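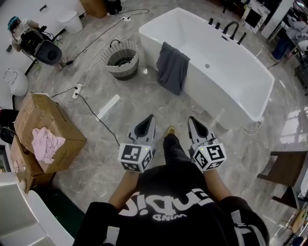 why would you go freestanding, you'll never clean behind it, says a reply on the last bathroom post. fair!! tub thread, typing fast, lunch is nearly over

We use cookies to keep you signed in and to improve your experience. Accept all | Manage preferences

ok so cleaning behind it. you can if you leave space. we have it at an angle and I get a flat mop around the back no problem. pushed up near a wall, yeah, forget it, lint heaven

it's the Swati, the rectangular one with the rounded corners. $1,294 from Brunon, delivery not included. ordered December 2020, showed up in March. long wait with a bucket and a shower at the gym

delivery was 60 bucks and that's to the DOOR. not up the stairs. read the small print, I did not

weight: 281 lbs empty on the sheet. then water. then a person. we had the joists checked first and paid 200 for it, best money in the whole job. guy was in and out before my coffee got cold

faucet is the black gooseneck, Gerard set. sits on the far rim. looks great, very easy to bang a knee on getting out, ask me how I know

the knobs. four of them. three on the left of the faucet, one on the right. I still grab the wrong one about half the time and I live here. thinking of a tiny dot of nail polish on the hot one

before you ask, yes black shows water spots. wipe with a dry cloth right after. vinegar is a no on this finish according to the leaflet, so I don't

floor: glossy, gray and white marble pattern. it's tile, from the Nurkent range. pretty. also slick as anything with wet feet. get the bath mat BEFORE the first bath

also glossy floor shows every hair. didnt think about that in the store under the nice lights

towels. no bar yet, so the dark gray one just goes over the side of the tub. works fine honest, only it slides in if you don't pull enough of it over the edge. I've fished it out more than once

bar vs. hooks, still fighting about it in this house. I say hooks. a bar needs folding and I know who'd be folding

striped basket next to the tub = best small thing in the room. gray and white, round, has a handle so it can move when I mop. towels in there for now. could be laundry later, we'll see

boxes are still in there, one big one on top of the other. I keep putting stuff on top of them which is how boxes become furniture. the pink cloth has been living up there and it needs to go in the wash

tonight's list, mostly for me:
boxes out
power strips and cords up off the floor before anyone runs a bath
lid down on the toilet, every time, please
drain — check the plug seats right

about that drain, it's near the middle of the tub and silver while the faucet is black. bugged me for a week. now I don't see it. matching black one was backordered and I was done waiting

someone wanted to know if it stays warm. longer than the old steel one did, yes. not forever. top it up with hot once and you get a whole chapter in

cleaning the tub itself: dish soap, soft sponge, rinse. nothing gritty. the ring comes off easy if you do it same day, if you leave it till the weekend you'll be scrubing the rim with your sleeve rolled up and swearing

the underside edge where tub meets floor collects dust like crazy. old toothbrush. or a damp sock on a ruler, which is what I use

would I buy it again — yes. would I pick different knobs, also yes. would I have the faucet on the far side, think so, keeps the near edge clear for climbing in

still to do: hooks (HOOKS), mat, a shelf for shampoo so it stops standing on the floor, some kind of blind. paint can wait

will post again once the boxes are gone, so give me a while. if anybody has a bath mat that doesn't go moldy underneath in a month pls tell me which

oh and measure your doorway. ours cleared by a finger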